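Monday 27th was our day out at Collow, and I've only now got the mud off my boots, so apologies to everybody who's been asking when I'd write it up! Collow is the returns warehouse behind the ring road, the one with the green roof you can see from the bus, and twice a year (July and then again before Christmas) they let people in for a look round. I put my name down in the summer, missed it because of my knee, and got a second go.

Thirty of us turned up and they split us into two groups. Mine was led by Cathal Mulcahy, who has been on the returns side for donkey's years and talks at a tremendous speed. He started us off at the unloading doors, which was freezing, and then took us through to the sorting hall, which was lovely and warm and smelt of cardboard and new rubber soles.

I'd always pictured returns as parcels going back on a shelf. Well, no. Most of what comes in has lost its box somewhere along the way. Shoes come back in carrier bags, in pillowcases, one pair in a bread wrapper. They had 219 sacks in that morning and Cathal seemed to think that was a quiet one. Everything gets tipped out, and the odd bits go into big grey bins to be matched up, slippers and shoes and cases all in together.

The bins were my favourite part, I have to say. They're great hefty things with sloping sides, and they get knocked about something rotten. You can see where the coating has worn away on the inside and all the little scratches on the bottom. I asked how long one lasts and got a very long answer about the old supplier, Berrada, and the new one, Proneson, and whose were better (Berrada's, if you ask Cathal).

Then there's the slipper business. Slippers are apparently the worst of the lot for coming back, far more than proper shoes, and it's nearly always the size. People buy them for somebody else and guess! I felt a bit got at, having sent two pairs back myself last winter. The fluffy ones have to be brushed before they're bagged again, and there's a bench for it with a row of soft brushes hanging up, and a lady there let me have a go. Very soothing. I could have stayed all afternoon.

We finished in the canteen with tea and a decent slice of ginger cake, and they sold off some seconds from the Notia range by the door. I came away with a dressing gown and a pair of walking socks, and my sister got two doormats she has no room for. If you fancy the July one, ring early, wear flat shoes, and park on the far side by the hedge, as the front gets blocked with vans from two o'clock.
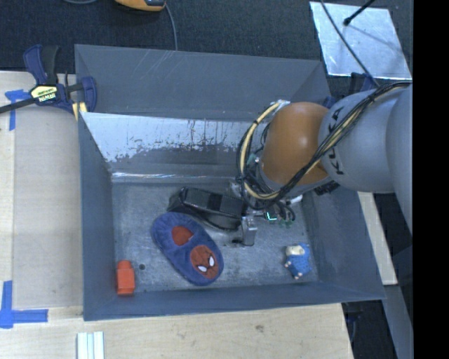 My sister has already decided she's coming again, mainly for the cake, so that's two places gone. I'll put the phone number up on the noticeboard when I find the leaflet, it's in one of my coat pockets.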